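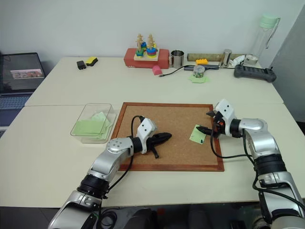 Stornska is a noticeboard kit for share houses, staff rooms and anywhere else that people leave each other messages about milk. This README covers the physical side: the board, the cards, and where everything goes when you're done. The cards are pale green and live in a clear plastic container beside the board, where they lean on each other like commuters. The board is cork with a reddish-brown wooden frame, and it lies flat on the table while you set it up. Hang it afterwards. Tia Clegg tried it in the other order and we have the wall to show for it.

## What's in the kit

| Item | Quantity | Notes |
|---|---|---|
| Cork board, wood frame | 1 | Square. There is no right way up. |
| Pale green cards | 100 | Square, one colour only |
| Pins | 120 | The extra ones are for the carpet |
| Card container | 1 | Clear plastic, no lid supplied |

Coloured cards have been requested 3 times, each time by Lamisi Acheampong. The earlier version, Revisar, came in four colours, each with a meaning, and the meanings had to be written on a fifth card.

## Setting up

1. Clear enough table for the board and the container. Toys, cups and sponges can stay if they keep to the back.
2. Start with a card near the right-hand edge and work left. Left-handers may reverse this and usually have.
3. One pin per card, top centre. Two pins means you think it's a legal notice.
4. Leave a finger's width between cards so they can be taken down without bringing the neighbours along.
5. Write on the card *before* pinning it. A pen goes straight through into the cork – Morenike Dauda's shopping list is now a permanent feature of board 77.

## Card etiquette

- Date it, even if it's only the month. We have a card that says "back soon" and no theories.
- Take down your own cards. Taking down somebody else's is allowed after you've asked them, or after they've moved out.
- Replies go on a new card, beside the first. Replies in the margin are how the Gachanja Street kitchen ended up with a roster for using the roster.

## Known issues

- Cork crumbs. Wipe the table with a damp sponge, and keep the sponge off the cards.
- Cards curl in humid weather. Chiharu Furukawa flattens hers under a dictionary overnight and they come out fine.
- The frame shows fingerprints. So does everything else.

## Changes

- **March:** pins now come in a jar. The paper packets behaved as you'd expect.
- Step 5 rewritten, with italics.

Spare cards and pins: ask Tracey Inskip. Bring the container with you, as she won't hand them over loose.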